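Features > Materials > Packaging

We use cookies to measure readership. Manage preferences | Accept

The part of the can you never look at

By Védís Þorgeirsson

1/10/23

A beverage can spends most of its working life under pressure, and nearly all of its design follows from that. The wall is thin because the contents hold it up. The lid is thicker because it is close to flat, and a flat plate resists pressure poorly. Cut an empty can in half and the difference can be felt with a thumbnail.

Hashini Bandara has run the end-forming line at Gendale for 11 years. The plant makes lids only. They leave in paper sleeves, stacked face to back, and travel to fillers such as Thoroddsen, where they are seamed onto bodies made somewhere else. The line stamps 2,030 lids a minute when both presses are running. On the day I visited, one was down for a tooling change, and Bandara used the quiet to show me the rejects bin.

Most rejects fail at the score, the shallow groove that marks out the opening. Cut it too deep and the lid may vent in a warm truck. Cut it too shallow and the tab bends before the panel gives. The tab is a separate piece, held by a rivet drawn up from the metal of the lid itself, so there is no hole to seal.

The raised rim has two jobs. It holds the seam, where the edge of the lid and the edge of the body are folded together over a thin line of compound. It also protects the tab, which has to sit below the rim or it will catch on whatever is stacked on top.

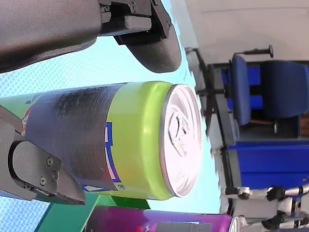
MATERIALS

Decoration gets more attention from customers and less from Bandara. A can with a dark navy label and a wide lime-green band near the lid is a demanding print job, in her view, as any drift shows where the two colors meet. Zarthorpe, which prints bodies for several regional brands, holds back 90 cans from each run and checks that line under a lamp. Shiny finishes complicate the check, because navy reads as gray-blue wherever the light strikes it.

The lid usually stays bare metal on the outside. Pleltala offered tinted ends for a time and dropped them in February, citing nearly 548 hours of added line cleaning a year. Bandara still has a sleeve of them in copper on the shelf above her desk.

Shares: 90 | Comments: 11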